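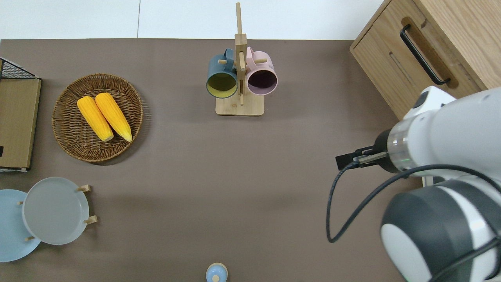
Sharing the back kitchen with the arms: tips from the Unatance crew room

Most of this we learnt in the first 2 weeks and should have written down then. Do it your own way if it works.

Mugs. Hang them back on the tree when you're done, not in the sink. Handle over the peg, properly over. A mug left half on is a mug on the floor.

Plates go upright. Don't jam them in tight, they chip, and neither you nor a gripper can get hold of one.

Baskets: shallow ones for veg. Corn lies flat, side by side, and you can see what's there without rooting about. Deep tubs are fine for flour and rice and that's it.

Tabletop. Keep gaps between things. Used to be we'd push everything to the wall and wipe the front half. Doesn't work now, the arms need room and so do you. Wipe as you go, damp cloth, then dry. No spray near the joints or teh cables.

Cables. Don't tuck them under anything. Don't hang a tea towel on them (you know who you are).

Toaster oven door shut when not in use. Crumb tray still a human job. So is descaling the kettle, so is the fridge, so is binning the milk.

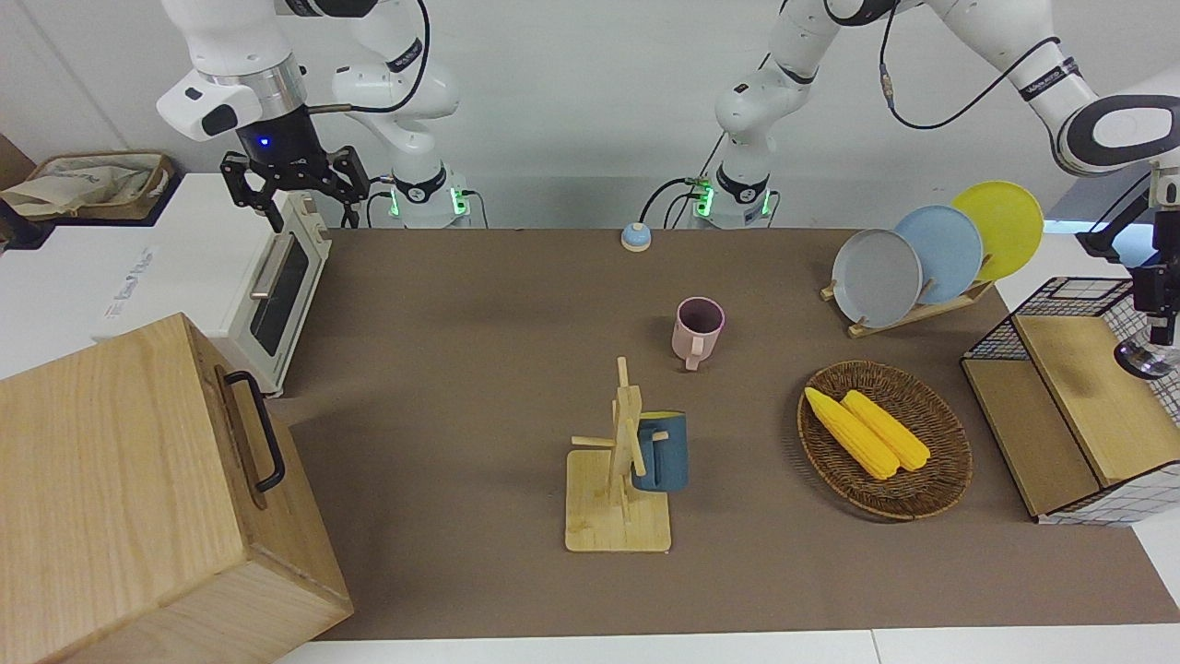 Putau wrote in from the Bendia site to say their washing up rota went from three names to one and the other two got moved to prep, more money but earlier starts, and has anyone else had that? The early start is the bit people mind.

Same here, more or less. Prep now begins at 6 instead of 7. On the plus side no more lifting 50 plates at a go at the end of lunch, and wrists are better for it. What's gone is the chat at the sink. We moved the tea break forward so the early lot and the late lot overlap, worth doing if your manager will wear it.

Handover. Write on the board what's been moved and where to. Basket shifted to the other end, put it down. Takes a second and saves the next person hunting.

Labels: masking tape and a marker, stuck on the shelf edge not on the thing itself. Comes off with warm water and a bit of washing up liquid. If it leaves gum, rub with cooking oil, leave it around 3 minutes, wipe.

If something gets droped, press stop first, then reach in. Every time. Sweep before you start it up again.

Berge site have asked for a copy of this, will send when the bit on knives is done.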